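Handheld grippers for a small program: what do we need to budget for besides the grippers?
Posted in Equipment and Purchasing

putow_annie

Hi everyone! I help plan equipment for a small robotics program and I have been handed the fun job of putting together a budget for handheld grippers, the kind people hold and carry around while they do ordinary tasks, so a robot arm can learn from the recordings later. We have $3,543 to spend and it has to be committed by the end of January. I have a quote from Funley for four units, and it fits with a little left over, which made me very happy until a friend asked what else was on my list (nothing else was on my list).

We'd be working upstairs in an open loft, with people moving between tables and picking up all sorts of things, long and awkward ones included. What am I forgetting? And is four the right number, or should I buy fewer and spend the rest on other things?

bailly_bench

Oh, I feel for you, I was in this exact spot a while back! My advice is to buy two now and put the rest toward everything around them. Spare marker cubes come first in my book. They sit out at the ends of the fingers, so they take every bump, and a scuffed cube can cost you a whole afternoon of recordings. Then power banks, one per gripper plus an extra — and longer cables than you think, because people turn and lean and reach.

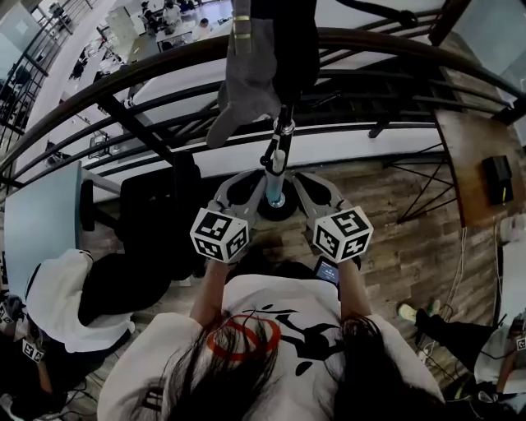

Vol. 5, No. 2

Long objects deserve their own thought. Somebody leaning over a railing with both hands on the gripper and a slender pole between the fingers has a lot more to manage than somebody picking up a cup at a table. Ask Funley what finger opening and load they'll stand behind, in writing, and try your most awkward object on a loaner before you sign anything. If you're up on a balcony, budget for wrist tethers too, and keep the floor underneath clear while you work. Tethers are cheap. Replacing a gripper is not, and that's the least of what could go wrong.

I'd also set aside something for cable covers and a few hooks by the tables. We skipped them the first year and spent the second year stepping over the results.

vistorent_fan

We rented ours from Vistorent for the first couple of months and then bought. Worth a call. They let us put part of the rental toward the purchase, but get that confirmed before you count on it.

loftandladder

I'm going to disagree a little with bailly_bench, kindly meant. Two grippers is fine if you have two people, but if you have a group in the room then everyone else is standing around, and you're paying for that time one way or another. We run three, with a fourth in the cupboard as a spare, and I would do it that way again. You might ask whether the quote can be split, three now and one on the next budget — most sellers will hold a price for a little while if you ask nicely. And do check storage! Video fills a drive much faster than I had planned for, and the drives came out of our snack money.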